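Filed under: Workshop notebook / Bench & surfaces

11 Mar 2026

Paper day. I have been putting off re-covering the long table for ages (Elsa has been very patient about it, by which I mean she left the roll leaning on my chair), and this morning I finally got on with it.

The old sheet came off in one go, more or less. It had a glue ring from the Treltard samples, a lot of pencil arithmetic that I copied out first in case any of it mattered, and a corner that had gone soft where somebody parks their coffee. Okay, where I park my coffee. The tabletop underneath cleaned up fine with warm water and a drop of dish soap. There's still a faint gray scuff near the window end that won't shift. I tried the white eraser, then the melamine sponge, then gave up and told myself the paper would cover it.

New roll is the brown stuff from Pledport, same as last time but I'd swear it's a touch grayer. I like it! It's easier on the eyes under the overhead lights than bare white, and small parts show up on it. The trouble is the curl. The first stretch off a new roll is always fine and then the closer you get to the core the more it wants to be a tube again, and we bought the short roll this time so there's a lot of core about it. Lionel's trick is to roll it backward around a mailing tube and leave it for an hour. I left it for the length of a sandwich. Not the same.

Cut with the long shears instead of the knife, because last time I used the knife I left a line in the tabletop and heard about it. The cut wandered a bit. I can live with that.

Once it was down I wanted to try it with the cups before putting anything proper on it, mostly to see how they'd sit and whether they'd wander off toward the low end. The table at Rorthorpe had a real slope to it, you could lose a marker pen in seconds, and I've been suspicious of flat surfaces ever since. I picked the pale blue plastic one and the mustard yellow one out of the cupboard.

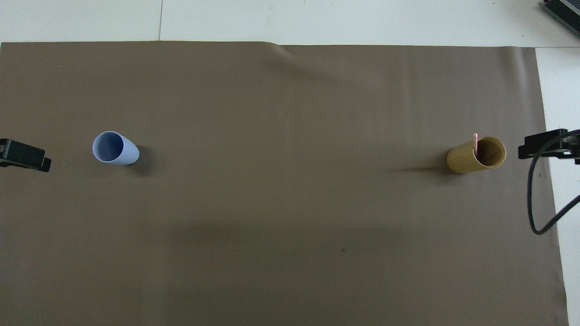
Does a crease in the paper matter for this kind of work?

It depends on what goes on top. For sorting, gluing or laying out parts you can ignore a soft one, but for anything that has to stand level or roll freely, smooth it out first or start with a fresh piece.

I wrote that out in full for the bench sheet, by the way, so it can be pasted straight in. Elsa asked for the bench sheet to have answers on it instead of my usual "see me."

Things I tried on the crease, in order. Flat of the hand, working out from the middle: some help. Steel rule dragged across with a bit of weight: shinier paper, same crease. Then I lifted the edge, pulled it toward me and laid it down again, and that did move it, except it moved it somewhere else. I considered misting the back with the plant sprayer, which Lionel says they always did at Quintanilla when they were covering display boards. He says you mist, wait, pull, and it dries tight as a drum. I believe him, but a board has edges you can wrap around and staple to, and I am not stapling the table. Also I remember what happened to the December sheet when the kettle dripped on it, it went like a potato chip and never came back.

So I've settled on leaving books on it overnight. The big catalogs, spines outward so they don't leave a ridge.

Cups, while I'm thinking of them. I'd like a proper home for these, they keep drifting between the sink shelf and the paint cupboard. The blue one is nice for rinsing brushes because the matte finish doesn't get slippery in wet fingers. I'd keep the yellow one for dry things only, sticks and stirrers and so on, and I'm going to put a label on the shelf to that effect. Laid on their sides they're also quite good for sketching, all those ellipses, and I lost a happy ten minutes to that when I should have been sweeping up. My rims still come out pointy at the ends. Elsa's don't. She says draw the whole ellipse even where you can't see it, and go around more than once before committing, and keep the pencil moving from the shoulder.

Shopping: masking tape (the wide one, low tack), a new blade for the trimmer, and ask Pledport for the price on the long roll. If it's the wide core I'd pay extra.

Still to do: sweep under the far end, put the shears back on their hook, copy the pencil arithmetic into the Treltard folder before I lose the envelope it's written on. Lift the catalogs off first thing and have a look at the crease. If it's still there I'll turn the sheet over and try the other side.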